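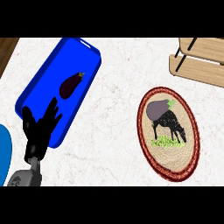 Left hand open over the blue tray, dark eggplant on the tray floor.

June, 4:10 pm. Maltton cell, sim side, left arm

Good afternoon on the left arm! Started with the wrist offset, which has been bugging me ever since the new hand model came over from Munteanu. The model puts its origin at the palm and our arm file wants it at the wrist flange, so every open-hand pose landed too far up the tray. Moved the origin in the arm file and left the hand file alone, so we can take their next update without merging anything by hand. Build 334 has the change.

Checked the pre-grasp pose against the tray after that. Fingers spread, pointing up and right, clear gap to the eggplant. I like this pose a lot. There's room to come in along the long side of the body and keep the thumb away from the stem cap, and the stem cap is where the collision mesh is ugliest (one long spike, on my list).

Next the finger joints. Damping was still at the default and the fingertips buzzed whenever they touched the tray floor. Went up in small steps and settled on 10 for all of them. Buzz gone, and closing still feels quick. Then I got greedy and cut the contact margin to 2 mm, and that holds too! Very happy with that one.

Ulla Berge looked over the joint limits with me and spotted that the thumb limit was in degrees while the rest of the file is in radians. Fixed. I must have read past that line all week.
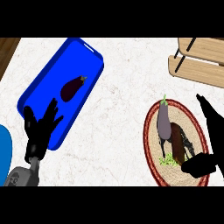
Both arms over the counter, left at the tray, right gripper at the edge of the placemat.

Right arm notes. The gripper is rendering as a plain black shape with hardly any shading, and the arm above it is the same. My first guess is the material file, with the lights second. The left forearm looks fine under the same lights, so I'm starting with materials. Cosmetic for the joints, but the Ledville people train on these renders and they'll care.

Placemat side is also where the step time goes up. Sim steps there are taking up to 30 percent longer. Want to try simpler meshes for whatever sits on the mat before touching the solver.

To do:
- clean stem cap mesh on the dark eggplant
- right arm materials, compare with last good copy on Bustley
- rerun left hand close from both ends of the tray
- ask Munteanu if the palm origin is staying put

Left arm config is checked in. Please don't hand-edit the damping, I want to see it run overnight as is.

3 comments
Shares 2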